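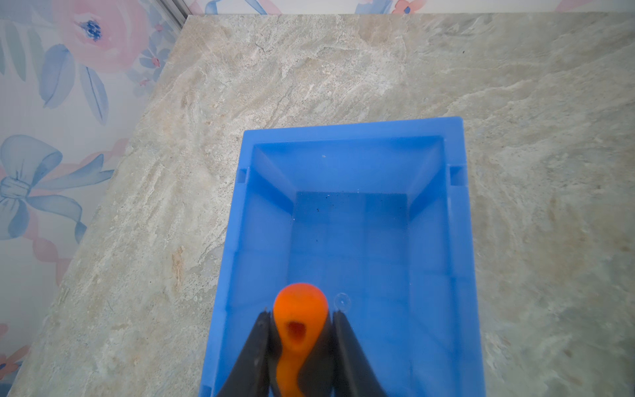 A soft orange toy in the gripper, over one of our blue storage bins.

About Fothergill

Fothergill helps small companies, schools and workshops plan and pay for their first robots. We don't build machines and we don't sell them. Our clients pay us a fee for our time, and we take no commission from any manufacturer or dealer.

The company was started by Faustine Leclerc, who spent a long stretch in purchasing for a packaging firm before setting up on her own. Albane Guérin joined her soon after and runs the test bench. There are now seven of us, working from one office with a long counter down the side where we try things out.

What we do

Most of our work starts with a list of jobs a client would like to hand over to a machine. We go through the list with the people who do those jobs now. Some items come off it quickly. Picking up soft or oddly shaped objects usually stays on for a closer look, and those objects are the ones we ask clients to send us.

After that we write an equipment plan. A plan covers the arm, the gripper, the cameras, the mounting, the computer, the spare fingers and the bins. It also covers the things that tend to be left out of a first budget: freight, electrical work, training hours, software renewals, and the floor space the cell will take up once there is a guard around it. Each line has a price, a source and a date by which it has to be ordered.

We give two versions of every plan. One is what we would buy. The other is the least a client can spend and still get a fair answer about whether the job can be done. A good number of clients begin with the second.

The bench

Items sent to us are tried with more than one type of gripper where we can manage it. Albane keeps notes on grip width, finger shape and how the object was presented, and the notes go to the client along with the plan. Bench time is booked in blocks of 10 hours. Unused hours can be carried over to a later project.

Please send at least two of each item, and mark the box if you want them back.

Planning tools

Our budgeting worksheet is called Skotum. It was a spreadsheet for our own use and is now given to every client at the start of a project. It holds 676 line items, most of which any one project can ignore. Prices are checked by hand each February.

Gemunia is our shared purchasing program. Members who need the same parts order together and split the freight. It has 49 members at present, mostly schools and small shops. Joining is free for anyone who has bought a plan from us.

Recent work

For Stestus, a mail-order toy and gift seller, we planned a two-arm sorting station over two budget years. The first year paid for one arm and the camera work. The second arm was left as a separate decision, with its own costs and its own sign-off.

Working with us

A first call is free and takes about half an hour. Have your rough budget ready, along with the date your money has to be spent by if there is one. Grant-funded buyers should also send us the grant terms.

The office reopens on 8th January. Plans requested before then will be started in the order they came in.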